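Zostoreck library to run its winter repair evenings again

The repair evenings at Zostoreck library are coming back in November, and anyone who remembers last year's queue down the stairs will be pleased to hear that they are moving into the big reading room on the ground floor, where there is a good deal more elbow room and, we are promised, a working kettle.

Residents brought in 196 items last winter, everything from toasters and bedside lamps to a much-loved accordion belonging to a lady from Vallitz, who came over on the bus with it on her knees. There will be 30 places each evening this time, and booking is at the front desk or by telephone. Doors open at half past five.

Dae-han So, who looks after the events programme, told us he had been stopped in the street all summer by people wanting to know when they could bring their things in. "I've had a man show me his hairdryer in the bakery," he said. "It's lovely that people care so much – I just wish I'd had a screwdriver on me."

Clothes and soft toys are welcome too, and the sewing table will be next to the window for the light. Entry is free, though a contribution of 2 euros towards thread, fuses and biscuits would be gratefully received.

Older computers can be brought along as well, so please don't leave them sitting in the cupboard under the stairs for another year. 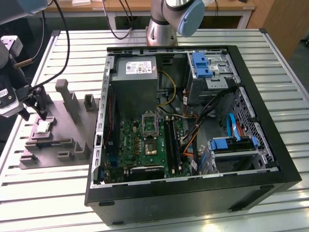 Also at the library

The Bitar reading circle has grown to 54 members and will now meet in two groups, one in the morning and one after supper. The first book of the season is being chosen this week, and suggestions can be dropped in the box by the door.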